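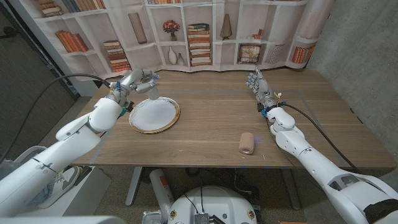

Karabulut Turns Down Short-Notice Szilágyi Rematch

Erdal Karabulut will not step in to fight Szilágyi at the Lengate card in October, his manager confirmed Monday. The welterweight was offered the bout after Markby withdrew with a rib injury, but the two sides could not agree on a weight.

Karabulut has been training at 185 pounds and asked for a catchweight. Szilágyi's team wanted the fight at the 170-pound limit, with 10 days to make it.

"I said yes to the opponent and yes to the date," Karabulut said. "I said no to the cut. I did one like that for Tondetti and I was finished by the second round."
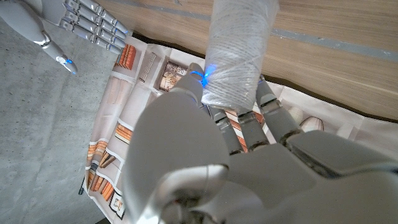 He lost that fight by stoppage and was out for most of a year afterward with a shoulder problem. He has won both of his bouts since his return, the latest by split decision.

Szilágyi, who beat Karabulut on points in their first meeting, accused him of pricing himself out. Karabulut denied that money was the issue and said the purse was never discussed.

The promoter is still looking for a replacement. If none is found, Szilágyi will come off the card and the co-main event will move up to the top spot. The arena had sold 1720 tickets as of Monday morning, and the box office will handle refund requests if the main event changes.

Doors open at 6 p.m., with the first amateur bout half an hour later.

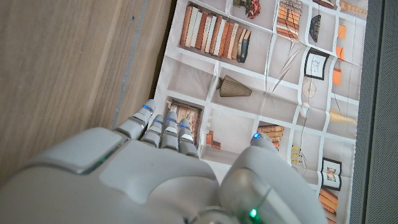
A robotic hand with its fingertips on a sheet printed with wall shelving.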